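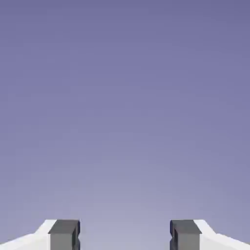
Bindu Joseph wrote to me after my last column to say I was being unfair to local television, and that a station group has every right to put its newscasts together under one roof if the ratings for the 5 p.m. hour keep falling. She thinks viewers care about the weather, the traffic and whether the school board voted, and that they don't much mind where the person reading it is sitting.

I've thought about that more than I wanted to, and I still don't buy it.

The case in front of us is Birkett, which owns three stations in this part of the state and wants to produce all of their evening news from its studio in Pelach. The company calls this a hub. Stations in Arnness and Lalinura would keep their call letters, their logos and what the press release describes as "a strong local presence." I have read the release four times and can't find a sentence that says how many reporters make up a presence. It does say 21 positions will be "realigned," a word I have never seen used for good news.

The argument for hubs is always the same. Save money on control rooms and anchors, then spend it on reporting. It sounds sensible. If it worked that way, I'd be for it, since I have no great attachment to the anchor desk and even less to the banter before sports. But I would like someone at Birkett to show me the second half. Which beats get the money? Who was hired? When I asked, Renato Lumanlan, who handles the company's press calls, sent me a link to the release.

Here's what I can check from my own couch. Arnness has been getting its weekend newscast out of Pelach since last winter. On a Saturday earlier this month I watched the whole half hour with a pad on my knee. Three stories came from Arnness County. One was a house fire, one was a pancake breakfast, and one was a court case that had been in the newspaper on Wednesday. The rest could have run anywhere, and I assume it did. The anchor got the name of the river wrong. It's a small thing, and people who live beside that river noticed.

Trudy Wihongi ran the assignment desk in Arnness for years, and she told me the loss people miss is the phone. Somebody's cousin calls at four in the afternoon to say there are trucks outside the old mill. A person at the desk knows the mill, knows the cousin, and sends a camera. Move the desk 50 miles away and the call goes to voice mail, or to a web form.

Joseph's strongest point is that the alternative may be no newscast at all. Maybe so. Companies do close newsrooms. But I notice that we are told this only by the owners, who don't open their station books to us, and who found the cash for a new studio in Pelach without much trouble. I'd take the threat more seriously with some numbers attached.

Birkett says it will "listen to the community" before the Lalinura switch. Fine. Hold the meeting in Lalinura, in the evening, and put it on the air.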